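The Ferry to Ormsby

Posted 14 February 2018

My grandfather left me a boat, and I want to be clear that I had never asked for one. I grew up two hours from the water. I get queasy on a porch swing. But the letter came in January, with a key taped to it, and the letter said the Skasier was mine, along with her slip at Trindale and whatever was still in the lockers.

So I drove out there on a Friday kind of mood, even though it was the middle of the week and I had told my boss I had a dentist appointment. (I did have one. I just moved it.)

Trindale is one street and a dock. There's a place that sells bait and birthday cards, and a diner called Grarketti where the soup is always the same soup. I sat at the counter and asked the man next to me if he knew where slip 15 was.

"That's Lenni Hakala's boat," he said.

"It was," I said. "I'm the granddaughter."

He turned all the way around on his stool to look at me, spoon and all. He had a big gray beard and a coat that had been green once.

"Hamish Grimshaw," he said. "He owed me 400 dollars."

I'd like to say I handled that with grace. What I said was, "Well, he owed me a bike," and that was true, he'd promised me one when I was nine and then never brought it up again. Hamish thought that was the funniest thing he'd heard all winter. He paid for my soup. I guess that made it 400 dollars plus soup.

He walked me down to the dock after. The wind was coming straight off the lake and I had the wrong shoes, the wrong coat, the wrong everything. And there she was, tied up at the end with a blue tarp over her, smaller than I had pictured and a lot rounder. She looked like a loaf of bread.

"She doesn't leak much," Hamish said.

"How much is much?"

"Depends if you're standing in it."

We pulled the tarp back together and a whole lot of dirty water went down my sleeve. Inside it smelled like coffee and wet rope and my grandfather, and I had to stand there for a minute with my hand on the wheel. I hadn't expected that part. I hadn't seen him in six years, not since the big fight about my mother's house, and I'd gotten pretty used to being mad at him. It's hard to stay mad at a smell.

The lockers were crammed. Charts, batteries, a sweater with one elbow gone, cans of peaches, a deck of cards with a rubber band around it. Hamish sat on an upturned crate and told me the history of each thing whether I asked or not. The sweater had gone overboard once and come back. The peaches were for emergencies, and an emergency was when there wasn't any pie.

"Where did he go in it?" I asked. "He never told us. He just said he was going out."

Hamish scratched at his beard. "Ormsby, mostly."

Ormsby is the island. You can see it from the dock on a clear day, a dark line with a bump at one end. The ferry used to run there until the county cut it, and after that the people who lived out there had to get their own mail and their own milk, or find somebody with a boat.

"He carried their groceries?"

"Groceries. Library books. A goat once, but he wouldn't do that again." Hamish looked out at the water. "That's where the 400 went, if you want to know. Fuel. He kept saying the county would pay him back."

I didn't say anything to that. I was thinking about all the times my mother had called him selfish, and all the times I'd agreed with her, out loud, at the dinner table, with my mouth full.

I stayed at the room over the diner that night, and the night after that, and my dentist appointment got to be the longest one on record. Hamish taught me to start the engine, which takes 2 hands and a certain word. He taught me to tie a knot that stays put and another one that doesn't. I was sick over the side twice before we'd even left the slip – he was nice enough to study the clouds.

On the third morning the phone at the diner rang and it was for me. I don't know how anyone out there knew I existed. An old woman's voice said, "Are you Lenni's girl? Are you going to be coming Tuesdays too, or what?"

I said I didn't know. I said I had a job, and an apartment, and a cat who was probably eating the curtains by now. She waited until I was done and then she read me her list.

I cleared off the long white tables in the back room of the diner, where they do the bingo, and started putting things out so I wouldn't forget any of them.

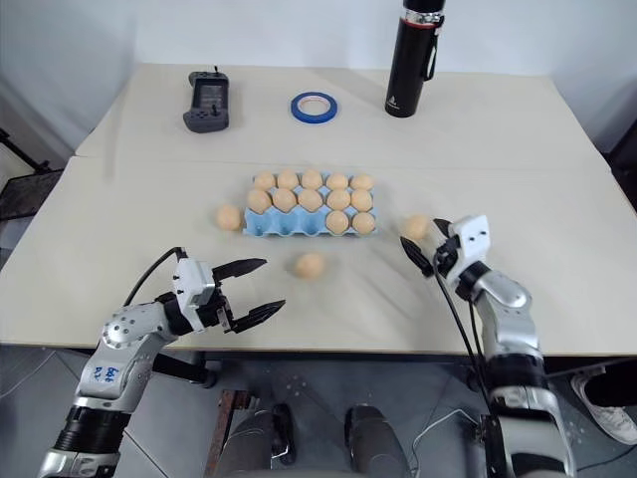

Eggs, tape and a tall black bottle.

I made it across with Hamish sitting behind me, not helping. I hit the dock at Ormsby a lot harder than you're supposed to, and a woman in a yellow raincoat caught the rope like she'd been catching it her whole life. She counted the eggs right there in the wind. Then she took my face in her two cold hands and turned it one way and then the other.

"You have his ears," she said. "I'm sorry, honey."

She gave me a jar of something pickled and an envelope with my name on it, in my grandfather's big crooked writing. He'd left it with her back in the fall, she said, in case I ever got that far. I put it inside my coat where it would stay dry and I didn't open it until we were halfway back, with the engine cut and Hamish pretending to look for his pipe.

There wasn't a letter in it, just a receipt from a hardware store in Trindale, so faded I had to hold it up to the sky to read it. One girl's bicycle, red, paid in full, hold for pickup.

"Is that store still there?" I asked.

"It's the bait shop now," said Hamish. "But they never threw anything out."

I started the engine. It took me three tries and I used the word every time.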